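Reporting Basics, handout 5: Doing the interview

Right, so last time we got as far as finding people who might talk to you. This handout covers the bit where you have one of them in front of you and your mind goes blank. It happens to me too, and I did local papers for years before I came to Urkby to teach.

Before you go

Read whatever your outlet has already run on the subject. When I was on the Timance Echo I once spent 20 minutes asking a man about a planning row our own paper had settled in print the month before. He was very nice about it. I still go hot when I think of it!

Write your questions down, then put them in the order you'd ask them in a pub. Easy ones first - name, spelling of name, job title, how long they've been there. Yes, ask for the spelling even if it looks obvious. I have met a Murthy and a Murthi in the same office.

During

Open questions get you quotes, closed questions get you facts, and you need both. "What happened when the letter arrived?" is open. "Was that in August?" is closed. If you only ask the second kind you'll come home with a page of yeses.

Leave gaps. Count to five in your head after they stop talking (it feels like 90) and quite often they'll carry on, and the second half is usually the bit you'll use.

Agree the terms at the start. On the record, off the record, background - people use these words loosely, so say out loud what you think you've agreed. You can't sort it out afterwards over the phone, or you can, but it's horrible.

Notes and recordings

Do both. Recorders fail, and shorthand goes cold if you leave it overnight. Date every page and number it. My Holholm flooding notebook had 684 lines in it and no page numbers, and I paid for that with a whole evening.

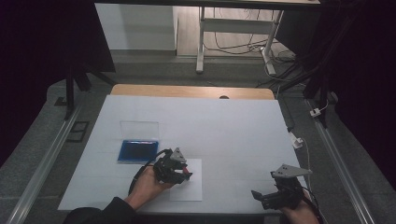
Blue tray with a clear lid, and a sheet of white paper.

For next time

Interview someone you don't already know for around 20 minutes, type up your notes the same day and bring both versions. Mark any quote you aren't sure of with a Q in the margin. We'll swap in pairs and ring each other's sources to check, so warn them first, please.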